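시뮬레이션 속의 팔은 지각하지 않는다
포장 작업장 자동화가 사람에게 남기는 일에 대하여 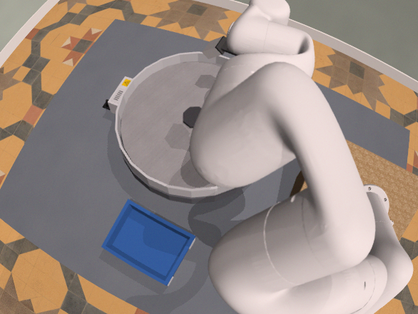 화면에서는 늘 잘 돌아간다

우르오트데일(Urotdale) 부품 포장동에서 일한 지 꽤 됐다. 지난 4월에 회사가 설명회를 열었다. 자동화 사업의 이름은 모브게이트(Movgate)였고, 설계를 맡은 업체 스카시츠(Skasitz) 쪽에서 컴퓨터로 만든 작업 장면을 벽에 띄웠다. 흰빛이 도는 매끈한 로봇 팔이 둥근 회색 받침 위로 몸을 굽히고, 그 아래에 파란 상자가 하나 놓인다. 바닥에는 무슨 궁전에서 떼어 온 것 같은 무늬 타일이 깔려 있다. 우리 작업장 바닥은 시멘트에 녹색 페인트를 칠한 것이고 지게차 길은 벌써 벗겨졌다.

타일을 트집 잡으려는 건 아니다. 배경이야 아무거나 깔 수 있다. 내가 걸린 것은 상자였다. 화면 속 상자는 비어 있고 깨끗했다. 우리가 하루 종일 만지는 상자는 그렇지 않다. 앞 조에서 넘어온 것에는 찢어진 라벨이 두 겹 세 겹 붙어 있고, 바닥에 완충재 부스러기가 끼어 있고, 모서리가 눌려서 쌓으면 기운다. 그런 상자를 받으면 손이 알아서 한 번 털고, 한 번 눌러 보고, 못 쓰겠으면 옆으로 뺀다. 작업 표준서에는 그 동작이 없다. 표준서에 없으니 시뮬레이션에도 없다.

설명회에서 누가 그걸 물었다. 답은 "예외 처리는 현장 인력이 담당한다"였다. 나는 그 문장을 받아 적어 두었고, 이 글은 거의 그 문장에 대한 글이다.

예외를 담당한다는 것

지금 우리 라인에는 한 조에 14명이 선다. 계획대로라면 로봇이 들어온 뒤에는 한 조가 4명이다. 나머지는 다른 동으로 옮긴다고 하는데 어느 동인지, 교대 시간이 같은지는 아직 들은 바가 없다. 통근 버스가 서지 않는 동도 있다.

남는 사람의 일은 편해진다고 했다. 무거운 것을 들지 않으니 허리는 나아질 것이다. 이건 인정한다. 나도 허리가 안 좋고, 겨울마다 파스 값이 제법 든다. 반복 동작을 기계가 가져가는 데 반대하는 사람은 우리 조에서 본 적이 없다. 기계를 부수자는 얘기를 기대하고 이 글을 연 분이라면 다른 글을 찾으셔야 한다.

다만 반복 동작을 걷어 낸 자리에 무엇이 오는지를 봐야 한다. 쉬운 상자 열 개를 하고 어려운 상자 하나를 만나는 일과, 어려운 상자만 열한 개를 만나는 일은 다르다. 쉬운 상자를 할 때 사람은 숨을 쉰다. 옆 사람과 얘기도 하고, 다음 물량을 눈으로 훑기도 한다. 예외만 모아서 받는 사람에게는 그 틈이 없다. 게다가 그 사람은 기계가 멈춘 다음에 불려 간다. 멈춘 시간은 기록에 남고, 기록에는 불려 간 사람의 사번이 같이 찍힌다.

숫자는 누구의 것인가

사업 설명 자료에서 제일 큰 글씨는 시간당 800개였다. 현재는 600개 안팎이라고 적혀 있었다. 현재 수치는 작년 실적에서 가져온 것이다. 정전이 있던 날, 라벨 프린터가 말썽이던 주, 신입이 몰려 들어온 달이 다 들어 있다. 앞의 큰 숫자는 화면 속에서 나왔다. 거기에는 정전도 신입도 없다. 두 숫자를 한 줄에 놓고 빼기를 하면 안 된다. 회계를 모르는 나도 이 정도는 안다.

시뮬레이션을 하지 말자는 말은 당연히 아니다. 팔이 어디까지 닿는지, 받침과 부딪치지 않는지는 미리 그려 봐야 한다. 진짜 팔로 먼저 해 보다가 사람이 다치는 것보다 백번 낫다. 그 용도로는 훌륭한 도구일 것이다. 문제는 간섭 검토용으로 만든 장면이 인원 계획의 근거로 둔갑할 때 생긴다. 설명회 날 우리가 본 것이 딱 그랬다고 나는 생각한다.

그리고 그 화면에는 사람이 한 명도 없었다. 빈 상자를 가져다 놓는 사람, 다 찬 상자를 빼 가는 사람, 비상 정지 단추 옆에 서 있을 사람이 없다. 네 명이 남는다면 그 네 명이 어디에 서는지 정도는 그려 줄 수 있지 않은가. 팔의 관절은 그렇게 공들여 둥글게 깎아 놓고서 말이다.

배우는 사람이 사라진다

덜 얘기되는 문제가 하나 더 있다. 예외를 처리하는 솜씨는 예외가 아닌 일을 하면서 는다. 나는 처음 두 계절을 내내 멀쩡한 상자만 접었다. 그러다 보니 어느 날부터 이상한 상자는 집는 순간 손에 걸렸다. 무게가 다르고 소리가 다르다. 선배가 가르쳐 준 것도 있지만 대부분은 지겹도록 만져서 알게 된 것이다.

자동화된 라인에 들어올 신입은 멀쩡한 상자를 만질 일이 없다. 첫날부터 고장 난 것만 받는다. 지금 남을 네 명은 괜찮다. 그 사람들은 이미 손이 있다. 그다음 네 명은 어디서 오는가. 교육 계획이라고 받은 종이에는 조작반 사용법이 나와 있었고 상자 이야기는 없었다.

이 얘기를 하면 나중에는 기계가 예외까지 배울 거라는 답이 돌아온다. 그럴지도 모른다. 하지만 내가 묻는 건 '나중'이 오기 전까지의 몇 년이고, 그 몇 년을 메우는 것은 늘 현장이었다. 몇 해 전 자동 라벨기가 들어왔을 때도 곧 안정된다고 했다. 우리는 아직도 손으로 붙일 라벨을 서랍에 따로 넣어 둔다.

요구하고 싶은 것

설비가 들어오는 것은 정해진 모양이다. 그렇다면 적어도 다음은 문서로 받고 싶다. 로봇이 멈춘 시간을 작업자 실적에서 빼 줄 것. 예외 처리만 하는 자리는 반나절마다 교대할 것. 신입이 일정 기간 손작업을 할 수 있도록 수동 작업대를 한 줄 남겨 둘 것. 옮겨 갈 동과 교대 시간을 설비 반입 전에 알려 줄 것.

마지막으로, 다음 설명회에는 찢어진 상자를 몇 개 들고 갈 생각이다. 스카시츠의 기술자들이 그걸 화면에 넣어서 한번 돌려 봐 줬으면 한다. 라벨이 덜렁거리는 놈, 바닥이 주저앉은 놈으로 골라 두었다. 결과가 좋게 나오면 나도 생각을 고치겠다.

2023년 9월 3일
우르오트데일 포장동 주간조 작업자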